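Sorting knitwear

Sorting knitwear is the household job of going through a pile of knitted clothing, usually socks, hats, mittens and light sweaters, and deciding what belongs together, what needs mending and what goes back in the drawer. It is most often done on a bed, after a wash or at the change of seasons, and it takes in pairing, shaking out, folding, and a certain amount of sitting down and wondering where the other one went. In many homes it is treated as a small part of doing the laundry. In others, particularly where a good deal of the clothing is made by hand, it is a job of its own with its own afternoon.

Name and scope

There is no single name for the activity. People speak of "doing the socks," "pairing up" or "going through the woolens," and the last of these is used even when half the pile is cotton or acrylic. In the hill town of Munora, where hand knitting has long been a winter occupation, the autumn version is called the turning-out, and it is usually done in September, before the first cold nights make everyone want their thick socks on the same evening. The word covers both the sorting itself and the heap of knits that results from emptying the drawers.

Sorting is generally kept apart from washing and drying, although the three run into one another in practice. A garment that comes up damp at the heel or the cuff goes back to the drying rack, and a great many sorting sessions are broken off halfway for exactly that.

The bed as a work surface

A bed is the usual place for the job. It is wide, it stands at a comfortable height for someone sitting on the edge, and there is nothing on it for a loose stitch to snag against, apart from the odd button on a duvet cover. Tables are also used, but knits slide off a polished table with surprising ease, and a sock that has gone down behind a radiator may not be seen again until spring.

The bedcover makes more difference than one might expect. A smooth cotton spread lets the garments be pushed about and lined up, while a fuzzy blanket or a fleece throw holds them where they are put. Some sorters like this very much, and others complain that the fuzz comes off on dark wool (it does, a little, and a damp hand will take most of it off again). Color matters too. Raghda Kassab, in her household handbook "The Woolen Drawer," recommends a plain cover in a shade that few of the family's clothes share, so that nothing lies there unnoticed when the blanket is folded up at the end.

Order of work

The pile is tipped out in the middle of the bed and loosened by hand. Knits cling to each other, and a small sock can easily travel inside a sleeve for several weeks, so each larger garment is shaken out before anything else is done. Sleeves and legs are turned right side out. Ribbed pieces are given a gentle pull lengthwise, which closes the ribs up again after drying.

Pairing comes next. Store-bought socks are matched by color and by the pattern at the cuff, and most people do it at a glance. Handmade ones need a slower eye, as two socks from the same skein may differ by a few rows in the leg, and the knitter often knows perfectly well which was made first. Kassab advises laying the possible partners heel to heel, smoothing them flat and comparing the length of the foot before looking at the leg.

Single socks are set to one side. In Munora these are known as widows and are kept in a cloth bag on the back of the bedroom door, where they wait until the next turning-out. A widow that has waited through two of them is handed over for darning practice or unraveled for its yarn.

Handling and stretch

Knitted fabric is made of loops, and the loops move. A garment lifted by one edge will hang in a twist and bunch up below the fingers, the more so if it is thick or loosely worked, and a heavy one lifted that way many times will slowly lose its shape. For everyday socks this is of no great consequence, and nearly everybody picks them up by whatever bit happens to be nearest. For larger or finer pieces the usual advice is to slide a hand underneath and carry the weight on the palm.

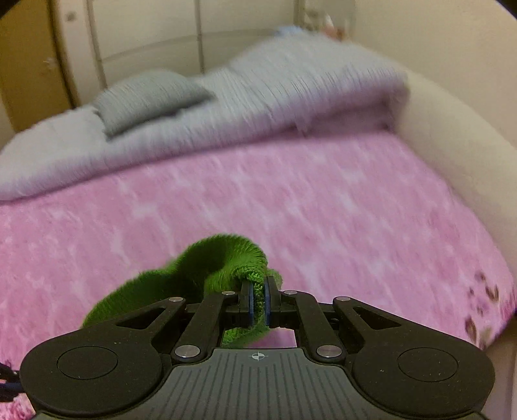 Ribbing forgives a good deal more than plain stitch does. It springs back after being squeezed or tugged, and for that reason it is used at cuffs, necks and waistbands, the places where a garment is always being taken hold of. A textured stitch with raised loops will also hide a small pull quite well, though it catches on rings and rough fingernails, and Kassab suggests taking off jewelry before starting on such things. If a loop does come up, it should be eased back by stretching the fabric gently around it, a little at a time, and never snipped.

Folding and storage

Opinions about folding socks are firmly held. The ball, in which one cuff is turned back over the pair, keeps two socks together very reliably but leaves the outer cuff stretched for as long as it sits in the drawer. The flat fold, with the pair laid together and doubled once or in thirds, is kinder to the ribbing and takes up less room, and it comes apart if the drawer is rummaged through. Yannick Tanguy, a knitter who taught for many years in Skestano, had his pupils fold flat and stand the pairs on edge in a shoe box, with the warmest at the back.

Hats are stored unfolded if there is space. Mittens are kept one inside the other. Sweaters are folded and laid in a drawer or on a shelf, since a hanger will leave points at the shoulders that are very hard to get out again.

The Munora turning-out

The autumn turning-out grew into a public occasion when neighbors began bringing their widows along to one another's houses in the hope of a match. It now takes place in the old school at Munora, where the long tables are covered with blankets for the day. At one gathering, held on Sun 3 September, 2,929 single socks were laid out by color, and 61 pairs were made up from them, a result that was thought very good. About 400 people came, several of them from Cukutach on the far side of the valley, and there was soup.

Socks left over at the end go to Aleksi Eskola, who unravels the sound ones and winds the yarn for the children's knitting class. The rest are cut up for stuffing draft stoppers.

See also

Darning
Drying rack
Ribbing (knitting)
Household linen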